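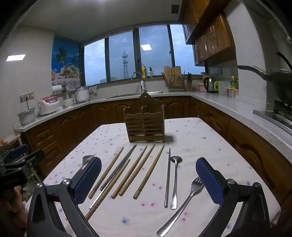

Murnico Briefing is a paid research service on consumer goods markets in Asia, sold by Deltevden to small importers and buyers. The basic plan costs $224 a month and covers 2 reports, each running to 40 pages or so once you strip out the legal text. We resell it, and we have our doubts about parts of it. The tableware report is a fair test. It puts wooden and metal chopsticks, the two sorts lying on the flowered cloth, into one price line, and a buyer who stocks both will get little use from that number. The trade tables at the back are better. They come from customs filings and you can check them yourself.

What the plan includes: the reports, a spreadsheet for each, and one call with an analyst in February. The call is sold as a "strategy session." Expect half an hour and a lot of slides.

The survey data is the weak spot. Deltevden says it polls 1,000 households per country, but the notes for the last kitchen report show 300 usable answers. That is a big drop, and the headline charts don't mention it.
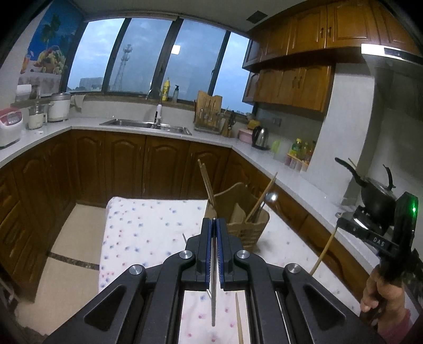 Mitra Pakzad wrote to us that she canceled after one quarter, as the forecasts were revised twice without any notice and her orders had already gone out. She kept the customs tables and says she would pay for those alone. So would we — they aren't sold alone.

The Nwachukwu add-on gives you company profiles. Most are short, and several list managers with no dates next to their names, so you can't tell who still works there. Ask for a sample before you pay for it.
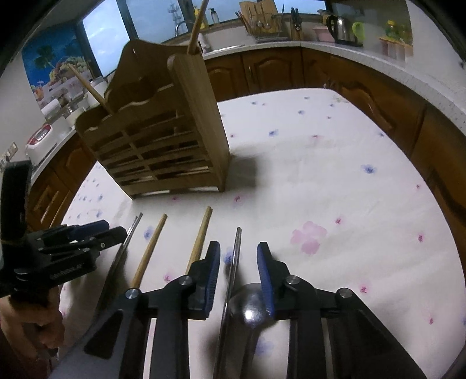

Plans and terms

Basic: $224 a month, billed yearly. Single user.
Illine team plan: price on request. We asked and got a different answer each time.
Refunds: none after the first download.
Page last checked October 5, 2018.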